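Bon. Budget matériel du labo pour la rentrée, je fais un fil parce que trois personnes m'ont demandé en privé et j'ai la flemme de répondre trois fois. C'est long, désolé. 1/

Contexte rapide : collecte de démos de manipulation, en appart, pinces tenues à la main. Deux mains, donc deux pinces par poste. Ça paraît bête dit comme ça mais la première version du tableau comptait UNE pince par poste. Merci Borghild Kvam d'avoir relu. 2/

On vise 3 postes. Donc six pinces + du rab. Le rab c'est là que ça discute. Walter veut une paire complète en réserve, moi je préfère acheter des mâchoires et de la visserie. Une pince entière qui dort dans un tiroir, bof. 3/

Devis reçus : Trostari et Drarnari. Trostari moins cher à l'unité, délai de 8 semaines. Drarnari plus cher, livre vite, mais les mâchoires de rechange sont vendues uniquement par lot. Devinez qui a besoin de deux mâchoires et pas d'un lot. 4/

Frais de port Trostari : 136 euros. Pour un carton. J'ai redemandé, c'est bien ça. Du coup on groupe tout en une seule commande, pas de petit complément en novembre, si vous avez oublié un truc dites le MAINTENANT 5/

Poste suivant : impression 3D. On peut sortir une partie des pièces nous-mêmes, Aníbal Grajales l'a chiffré. Matière, presque rien. Temps machine + temps d'Aníbal, beaucoup moins presque rien. Il n'est pas dans le tableau comme une ressource gratuite, je l'ai écrit en rouge. 6/

Visserie : 100 vis par référence, pas moins. Oui c'est trop. Non je ne recompte pas au tournevis à 18 h pour savoir s'il en manque une. Et des clés six pans correctes, svp, celles du lot d'origine arrondissent tout. 7/

Ah et les câbles. Toujours oubliés, toujours rachetés en urgence au magasin du coin au triple du prix. Ligne à part cette fois. Rallonges, gaines, attaches. Hägglund fait des longueurs sur mesure mais minimum de commande, j'attend leur réponse. 8/

Autre ligne que personne ne budgète : le linge et les objets. Draps, serviettes, t-shirts à plier. Si on veut de la variété dans les données il faut des tissus différents, des tailles différentes. Mogens Overgaard propose de ramener des vieux trucs de chez lui. Ok pour moi, mais lavés. 9/

Le logement : Flerside nous loue meublé au mois. Chambre, bureau, placards, tout y est. Plus cher qu'un coin de labo avec un lit en kit mais on gagne le montage et surtout de vrais meubles. Je défends cette ligne jusqu'au bout. 10/

Pour ceux qui se demandent à quoi ressemble le boulot qu'on finance :
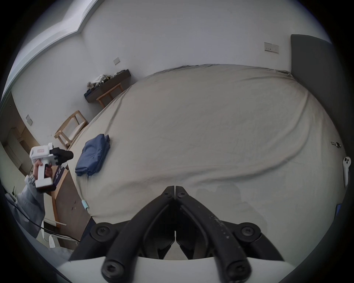
Côté chambre : une pince noire au-dessus du drap, la blanche en main, le tissu bleu marine plié sur le lit.

11/

Question de Manaia Stubbs : pourquoi pas un vrai bras tout de suite ? Parce que le bras mange toute l'enveloppe et qu'on aurait rien à lui apprendre. D'abord les démos. Le bras est en ligne « année 2 », avec maintenance et assurance, pas juste le prix catalogue cette fois. 12/

Stockage aussi. Les disques. J'ai mis large et la compta va râler. Tant pis, la dernière fois on a effacé des essais pour faire de la place et je m'en suis mordu les doigts pendant des mois. 13/

Reste à trancher : Trostari ou Drarnari. Je penche Trostari si la commande part avant fin septembre, sinon Drarnari et on encaisse le surcoût. Si quelqu'un a du recul sur l'usure de leurs articulations après quelques mois, je prends tout, même les avis méchants. 14/

Edit : on me demande le tableau. Je le partage quand j'aurai viré les commentaires de Walter dedans. Demain matin normalment. 15/15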